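Kunby cell

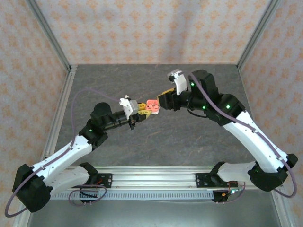
The two arms of the Kunby cell at a small pink and white case, between the patterned wall panels.

The Kunby cell is a two-armed robotic workstation used for the handling of small hinged and lidded objects. It was assembled at the Ziltico workshop under the direction of Yuzhen Gu and is maintained there by a small technical group. The cell is known mainly for its written maintenance routine, usually called the Kunby schedule, which was later adopted for other cells in the same workshop.

Construction

The cell stands on an aluminum frame with a flat, dark gray work surface. A wide grooved rail runs along the front edge, and both arms are fixed beside it on black mounting plates. The arms face inward, so that their grippers can meet over the work surface. Uprights at the rear corners mark the back of the enclosure, which is closed on three sides by walls with an orange floral pattern. The front is left open for access to the arm bases and the wiring.

Each arm has two white links joined at a black elbow. The fingers are yellow and are treated as consumable parts. A bracket above each wrist carries a small gray module, whose purple cable follows the arm back toward the base. A slotted strip runs below the front rail between the two bases.

Setup

The order of setup was fixed by Dehua Hou and has changed little. The frame is leveled first, with the work surface in place. The mounting plates are then positioned on the rail and tightened by hand only. Each arm is lifted on, supported at the elbow, and bolted down before the plates are brought to full torque. Fitting the arms to loose plates allows small errors in the rail to be taken up, but an arm must not be powered in this state.

Calibration follows in two stages. In the first, each arm is driven alone to a set of reference points on the work surface. In the second, both grippers are brought to a shared point above the center, and the remaining offset is entered in the cell's settings file. A complete calibration uses 39 points for each arm and is repeated whenever a wrist or a mounting plate has been removed. A finger change requires the second stage only.

Cable routing

Most faults recorded in the cell's first months were traced to cables. The module cables were originally tied tightly to the links, and the conductors failed near the elbow. Tianyou Yan replaced this arrangement with a wide free curve around the elbow, held by light clips on the long link. The clips are meant to slide under a firm pull. A clip that no longer slides is replaced and is never loosened with oil.

After any work on a cable, the arm is moved slowly by hand through its full reach with the power off. The curve must not touch the rail, the side wall or the opposite arm at any point. The check is done with both arms in place.

Routine maintenance

The Kunby schedule is based on hours of operation. Fingers are inspected every 78 hours for wear at the tips and for cracks around the oval openings. They are replaced in pairs, even when only one is damaged. Joint bolts, plate fasteners and base connectors are checked every 400 hours. The work surface is wiped at the start of each shift with a damp cloth. Solvents are not used on the wall panels.

The schedule also covers the objects handled in the cell. Cases with hinges are opened and closed by hand before use, and any with a stiff or split hinge are set aside. This rule was added by Refilwe Visser after a series of apparent gripper faults was found to come from a single batch of cases.

Repairs

Wrist units are exchanged whole and repaired at the bench. An exchange takes some 5 hours, most of it spent on calibration. Base electronics are repaired in place where possible, after the supply has been switched off and the status lights have gone out. The version of the repair notes in current use was edited by Sihan Liao and is dated 04/07/2020. It replaced separate notes for the left and right arms, which had come to differ on the order in which the base connectors were to be removed.

See also

Grulness cell
Qiu mounting plate
Ziltico workshop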